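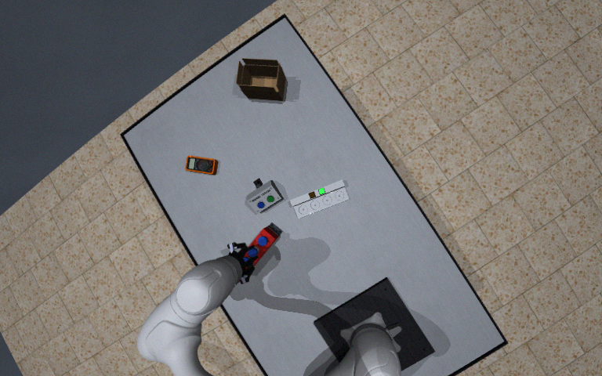
Orange multimeter and open cardboard box on a light grey tabletop.

Prenari Bench Readings

Version 5, November 27, 2023. Maintained by Katalin Kovács and Győző Bakos.

Contents

The set holds 1428 resistance readings taken from salvaged through-hole resistors. Readings come from 198 parts, most of them pulled from discarded radio boards. Each row is a single reading. Parts were not cleaned beyond removal of old solder from the leads.

Files

readings.csv has one row per reading. parts.csv has one row per part, with marked value, tolerance band and source board. The two join on part_id. Both are UTF-8, comma separated, with a header row.

Fields

part_id: integer, not reused between versions.
marked_ohms: value read from the color bands. Blank if the bands are burned or faded.
read_ohms: meter value with lead resistance subtracted.
temp_c: room temperature at the bench.
operator: initials.

Known problems

In 140 rows temp_c was filled in from the previous row. They carry the flag T. Carbon composition parts drift upward with storage, so a large gap from the marked value is not an entry error. Parts from the Grolau boards have no date code. Open-circuit parts are stored as -1; filter these before taking a mean.

Changes

Version 5 merges the Deschamps batch and drops duplicate part IDs. The operator column was renamed from "who".

Comments

Beatrice Lema: The join drops two parts for me. Trailing space in part_id?

Katalin Kovács: Yes, in parts.csv. Strip it on load. Fixed in the December release.

Vilmos Győri: Any plan to add wattage?

Related

Prenari Capacitor Leakage Table
Poron Board Inventory
Color Band Lookup, plain text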